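Capítulo 4
El interior de la torre

En los capítulos anteriores el ordenador se trató como una caja cerrada, con sus puertos y sus cables exteriores. A partir de aquí se trabaja con la tapa lateral retirada. El equipo de prácticas es una torre de sobremesa Dell, apoyada de lado para que la placa base quede horizontal y a la vista.

Antes de tocar nada conviene orientarse. La placa es la pieza verde de mayor tamaño y todo lo demás se conecta a ella. El zócalo del procesador está vacío, con su marco de retención a la vista, y sirve como punto de referencia para localizar el resto.
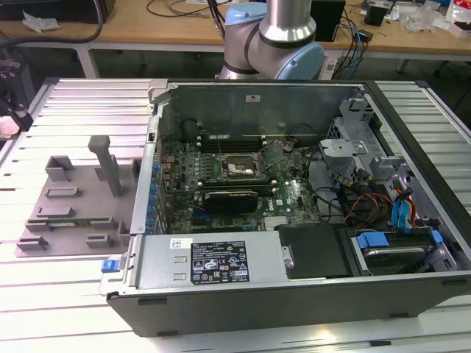 La fuente de alimentación ocupa la parte delantera del interior. Transforma la corriente de la red en las tensiones continuas que necesitan los componentes y las reparte mediante cables de colores – rojo, naranja, amarillo y negro, entre otros. Los cables SATA azules cumplen otra función: llevan datos entre las unidades y la placa.

El disco duro va sujeto en su bahía con piezas de plástico azul. Farhad Mohammadi, en el manual de taller de Awasthi, recomienda memorizar la posición de cada conector antes de soltarlo. En este curso se pide además un esquema a lápiz, que se guarda en el cuaderno de prácticas junto con la ficha 54.
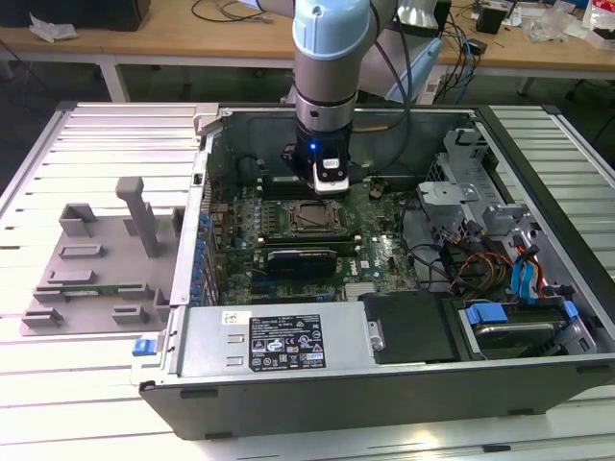
4.1 El zócalo y el procesador

El zócalo es la base donde se asienta el procesador. Sus contactos son muy finos y no deben tocarse con los dedos ni con herramientas. La palanca lateral libera el marco de retención y permite colocar el procesador sin ejercer presión.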